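Lost contact: Jarmila Kollár on the Mirside grip fault

Jarmila Kollár looks after simulation at Widmer. The fault first showed in February, on a tabletop task called Sender.

"The gripper reported a firm hold with its fingers open," she says. The planner then lifted at full speed.

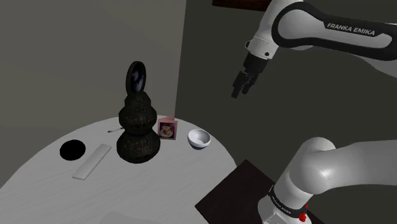
What failed

The contact flag was never cleared between runs. "We had 1610 runs logged as good, and 90 of them were not."

Lumpy objects suffered most, as the solver kept losing contact points on rough surfaces.
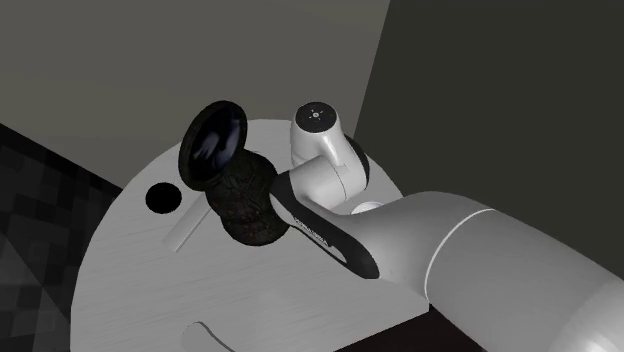
The flag is now reset at the start of every run, and finger width is checked before any lift - a mismatch stops the arm. Kollár wants the same check on the real cell at Sorow. "A stale flag there is a safety matter."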